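Sessões de cinema em casa: recomendações para a preparação da sala

O Serviço de Programação do Cineclube Prarkine recebe com frequência pedidos de orientação de associados que organizam projeções domésticas. Reúnem-se nesta página as indicações de uso mais geral.

Luz. As cortinas devem ser fechadas antes de se regular a imagem do televisor ou do projetor. Recomenda-se uma luz fraca colocada atrás do ecrã - nunca de frente para ele - e a desativação dos modos de suavização de movimento, que alteram a cadência original do filme.

Som. As colunas frontais ficam à altura dos ouvidos de quem está sentado. Em salas com pavimento de pedra ou mosaico, um tapete entre o sofá e o ecrã reduz a reverberação. Os diálogos devem ser testados com uma cena falada, em volume moderado.

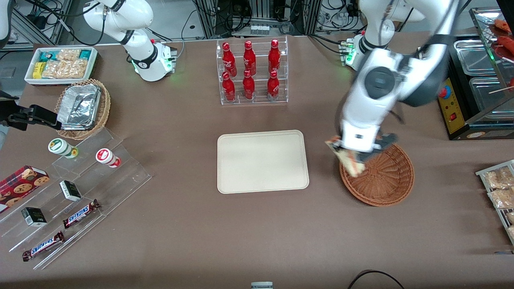

Comida. Convém preparar tudo 10 minutos antes do início e evitar embalagens ruidosas. As pipocas conservam-se estaladiças em recipiente largo, sem tampa, e salgam-se ainda quentes. As bebidas ficam numa mesa lateral, afastadas dos cabos e dos comandos.

Intervalo. Nos filmes com mais de duas horas, é aconselhável uma pausa, marcada de preferência numa mudança de cena.

Limpeza do ecrã. Utiliza-se um pano de microfibra seco, com o aparelho desligado e frio. Os produtos com álcool ou amoníaco estão desaconselhados.

As dúvidas sobre legendas e formatos de imagem devem ser dirigidas a Achilleas Karamanlidis, na secretaria do cineclube.

Texto revisto em 11 de agosto de 2021.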